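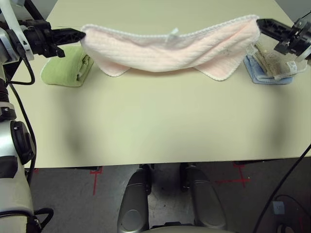 Pink towel, one corner in each gripper. Open day at Trenach, 29 November 2025.

Home Explore Notifications Messages Lists Bookmarks Profile More

Spent the day at the Trenach open day. They let visitors into the hall where the towel folding gets worked on. Short thread with my notes.

Doors opened at 9. There was a sign-in sheet, a sticker for your jacket, and a talk in the front room that ran long. The hall was the part I came for.

The setup is two arms and a plain cream table. The job is to pick up a towel, spread it between the grippers, lay it down and fold it. The program that plans the folds is called Brekance. They wrote it in house.

Getting hold of two corners is the slow part, according to the engineer running the demo. Once the towel hangs between the grippers, the rest is mostly routine. Terry cloth sags a lot in the middle and the planner has to allow for that.

I asked about the tag on the hem. She said tags used to get mistaken for corners. They went back and labeled 291 pictures of towel edges by hand to fix it.

Folded towels stay on the table at the sides while the next one is handled. Green on the left, a blue one on the right with a cream and tan one on top. I asked if they get in the way. She said the planner treats them as places it can't go.

Red tape on the floor under the table. I forgot to ask what it marks.

The grippers are black with open ribs. Somebody behind me asked if they snag the loops in the cloth. Answer: sometimes, on cheap towels. They buy theirs from Godoy, a linen supplier in the next town.

First customer is supposed to be Nurnico, which runs a laundry for small hotels. No date given. A man from there was in my group and mostly asked about fitted sheets. They don't do fitted sheets yet.

Tours were 11 people each and the last one was full when I left. Coffee was free. Parking is on the street behind the building.

Next open day is in the spring. I'll post the date when they put it up.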